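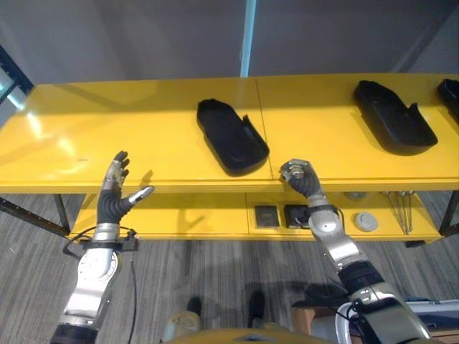

Opening: good afternoon and settling in

Good afternoon, everybody, and thank you for coming back after lunch, which I know is a lot to ask when the sun has come round to that side of the hall. (Wait for the door. Wait for the coffees.)

My talk is called "A Place to Put Things Down", and it is about shelves. I have been laying out kitting stations at Guvateo for a good long while now, and if you had told me at the start how many evenings I would spend thinking about the height of a shelf, I think I'd have gone and become a baker.

For anyone new to it, kitting is simply getting the right parts together so that the person doing the assembly doesn't have to go hunting. It's what a sensible cook does with the onions before lighting the gas. You have your big pieces, you have your small pieces, and you have something to carry them away in, and most of the trouble comes from letting those three get muddled up.

So, big pieces up top. We settled on the black trays going on the upper yellow shelf, with a good bit of air between them, and the little parts going underneath. I do like yellow for this. Dark parts show up beautifully on it, and you can tell from the doorway whether a station has been set.

(Pause here. Someone usually asks about the paint. The short answer is that Billov do theirs in three colours and we liked this one best.)

When we began at the Valentini site we had it the other way up, small parts at the top where people could see them, and everybody was terribly polite about it for a month. Then one of the packers asked me, very kindly, whether I had ever tried to lift a tray from down there with a bad knee. I hadn't. We swapped them over that same afternoon.

(Slow down, you always rush this next bit.)

Now, surfaces. A smooth, shiny one picks up scratches, and it throws the light back at you as well, so a small part lying on it can be harder to find than you'd think. My own habit is to stand where the packer stands, at the time of day the packer works, and just look for a while. It feels silly for the first minute. Then you start moving lamps.

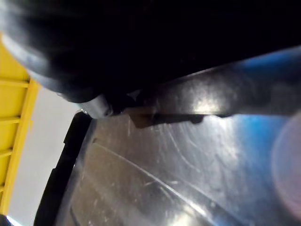
Small parts, and where they wander off to

Right, on to the fiddly things. (Sip of water.)

At Valentini we were making up roughly 400 kits a week by November, and in one bad week 78 of them came back with something missing. It was hardly ever a tray. You notice if you haven't got a tray! It was nearly always a cap or a rod, something you could close your hand around and forget.

What helped was giving each sort its own patch of shelf. Rods together in a bundle at the back, all lying the same way. The round grey caps in front of those, spread out so that no cap sits on top of another. The small black square pieces nearest the edge, where fingers find them easily. We tried dividers for a while, and little pots with labels, and I'm afraid the pots mostly filled up with pen lids.

And then the bin. Ours stands on the floor next to the shelving, a see-through grey one with a handle, and I would gently encourage you to spend more on the bin than you planned to. You want to see what's in it from the side, without bending over and peering.

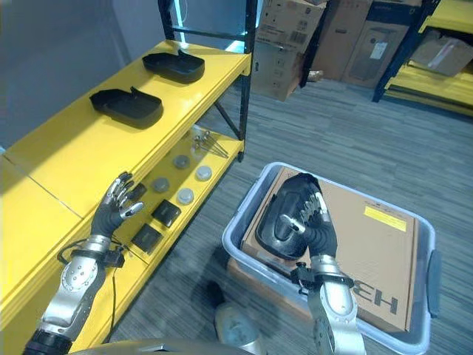
I'd also say put the flat things in first, your cardboard box or what have you, lying down flat, and let everything else go in after. The Imum people who came to visit us do it the other way about and swear by it, so please do argue with me over tea.

(If time is short, skip to the walk-round.)

The walk-round takes 30 minutes and wants 2 people, one to pack and one to keep quiet and watch. Pack a whole kit from start to finish. Write down every time the packer reaches twice for the same thing, or turns round, or says "now where's that got to". Then move one thing, only the one, and do it again the next day.

I've left blank walk-round sheets on the table by the door, with the shelf heights on the back in centimetres. Do take a few for your colleagues. I'm very happy to take questions now, and if the microphone is still crackling, just shout.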